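Steter Cell Simulator
User Manual, Part 4: Setting up the wrist view and running a first grasp
Revision date: 11/14/23

4.1 Purpose of this section

Part 4 explains how to load a gripper model, attach a virtual camera to the wrist, and run a single pick and hold in the simulator. It applies to the desktop edition of Steter with the Zirkach gripper library installed. Users who run Steter through a Skudbridge link to a real controller must read Part 6 before carrying out any of the steps below.

4.2 Before you begin

Check the following:

The simulator has been installed and licensed (Part 2).
A work cell file has been opened and saved under a new name. The supplied cell files are read-only.
The physics service is running. The status light at the lower left of the main window is green.
The Skudbridge link is switched off.

CAUTION: If the Skudbridge link is on, motion commands sent in the simulator are also sent to the connected arm. Switch the link off under Connections > Bridge and wait for the word "Offline" to appear before you continue.

4.3 Loading the gripper

1. Open the Library tab and choose Grippers > Zirkach > Two-finger.
2. Drag the model on to the tool flange of the arm. The flange turns blue when the model is close enough to attach.
3. Release the mouse button. The gripper snaps to the flange and the tool frame is updated.
4. Open Properties and set the finger stroke limit. The default is suitable for all the supplied parts.
5. Click Test Open, then Test Close. Both fingers must move together.

Note: If only one finger moves, the mirror joint has been lost during import. Delete the gripper and repeat from step 1. Do not add a second joint by hand, as the solver will treat the fingers as separate axes.

4.4 Attaching the wrist camera

1. Right-click the gripper in the cell tree and choose Add Sensor > Camera.
2. In the Mount list, select Wrist. The camera is placed behind the fingers and faces along the tool axis.
3. Open View > Sensor Window. The fingers should enter the view from the lower edge, one on each side of the housing.
4. Set the render quality. Draft is sufficient for checking positions. Use Full when pictures are to be exported for training or for a report.
5. Set Shadow Samples to 20. Lower values give faster pictures with more grain in the dark areas.

Note: A slightly soft picture at low sample counts is normal and has no effect on contact calculations. Sensor pictures and contact forces are worked out by separate services.

4.5 Running the first grasp

1. Place a part in the cell. The part must be set to Dynamic; a Static part cannot be lifted.
2. Select the part and choose Generate Grasps. The simulator offers up to 5 candidates, sorted by score.
3. Select a candidate in which the fingertips meet opposite sides of the part.
4. Set the approach distance and the closing force. Start with the default force and raise it only if the part slips.
5. Click Run. The arm approaches, closes and lifts.
6. When the motion has ended, click Hold to freeze the cell.
7. Check the sensor window. Both fingertips should be against the part, and the part should be centred above the gripper housing.

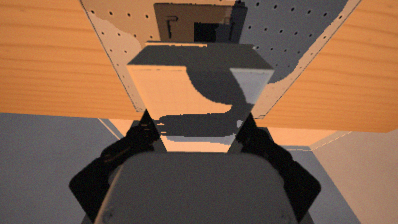
If the part is tilted or off to one side, click Reset and choose another candidate. Moving the part by hand while the cell is frozen clears the contact data, and the grasp will have to be run again from step 1.

CAUTION: Do not save a cell in the Hold state. The contact data is left out of the file, and a held part will drop when the cell is next opened.

4.6 Settings for the hold check

The hold check runs the frozen grasp forward for 7 seconds of simulated time and measures any slip at the fingertips. To use it, choose Tools > Hold Check and click Start. The result is given as Pass, Slip or Lost.

Slip: raise the closing force by one step, or change the fingertip material under Properties > Contact.
Lost: check that the part has a mass. Parts imported without one are given a mass of zero and behave unpredictably.

Repeat the check 3 times before accepting a grasp. The solver starts from a different seed on each run and small differences are to be expected.

4.7 Exporting

Choose File > Export > Sensor Data. Colour, depth and joint positions are written to the same folder. The Papadopoulos format is selected by default and is read by all current Steter tools. Older projects may need the plain format, which leaves out depth.

Part 5 covers grasping in sequence and the use of several cameras in one cell.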